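The Password Drawer

Print this post | E-mail to a friend

My electric company would like me to go paperless. It has liked this for years, and it says so every month, on paper, in an envelope with a second sheet of paper inside explaining how many trees I could be saving.

Last Saturday I gave in. I had coffee, I had the whole morning, and I had the drawer. The drawer is where I keep my passwords, on the backs of receipts and one takeout menu from Meireles, which closed. I'm told this is unsafe. A burglar would need to know that "dog, old street, the usual number, but capital" means something, and if he can work it out he is welcome to pay the bill.

The account number was easy. The site then asked for my customer number, a different thing, found "on your most recent paperless statement." I read that line twice and went to get more coffee.

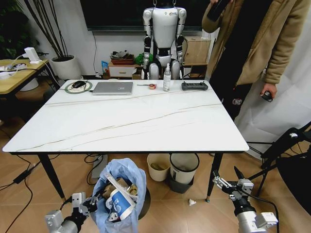 So I called. The recording said my call was important and that I was eleventh in line, then played the first half of a song. Only the first half. I have now heard the opening of that song more often than the man who wrote it, and I still couldn't tell you how it ends.

The woman who finally picked up was lovely. She found me right away, under Bridberg, the street I moved off of before I had gray hair. To fix that, she needed a copy of a recent bill showing the new address. I said the bills come to the new address. She agreed that they did. We sat with that for a bit.

My neighbor Sumathi Venkataraman switched everything over ages ago and loves it. She also paid somebody else's water bill for most of a winter, $431 in all, and got it back as a credit she can use only on water. She showers like a duchess now.

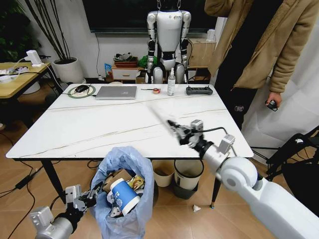 Anyway, by lunch I had an account. I had picked a picture of a sailboat to prove I was me, and I had told a computer the name of my first teacher — or a name, anyway, which I wrote down on the menu. A message popped up thanking me and saying my enrollment would take effect in one to two billing cycles.

The confirmation came Thursday. It was in the mailbox, two pages, with a return envelope.

Print this post | E-mail to a friend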